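4. Poser les panneaux en tissu

Avant de commencer, sortez tout du carton Roswood et comptez les pinces : il en faut 17. J'ai oublié de le faire la première fois et j'ai tout démonté le soir même - je ne vous le souhaite pas !

1. Repassez le tissu sur l'envers, fer doux, sans vapeur.

2. Étalez-le face contre le sol et posez le cadre dessus. Je laisse 4 cm de rabat de chaque côté, un peu plus dans les angles.

3. Tendez d'abord le haut, puis le bas, et seulement après les côtés. Si vous avez choisi un motif à carreaux, reculez de deux pas toutes les trois pinces : un carreau qui penche, ça se voit de loin (moi, ça me rend folle).

Attention : ne tirez pas dans la diagonale, le tissu Galindo se déforme et ne revient pas.

4. Glissez les panneaux entre les montants, celui du fond en premier. 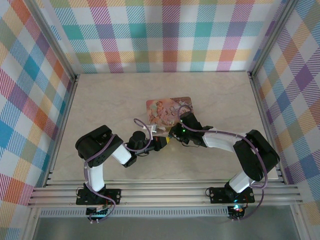

5. Serrez les vis du bas à la main, vérifiez l'aplomb, puis finissez à la clé.

Note : pour les panneaux de plus de 1000 mm, ajoutez la traverse Tatmont, réf. 191. Elle est vendue à part, et oui, je trouve ça mesquin.

Pour l'entretien, un coup de brosse douce de temps en temps suffit. Le démontage est au chapitre 5.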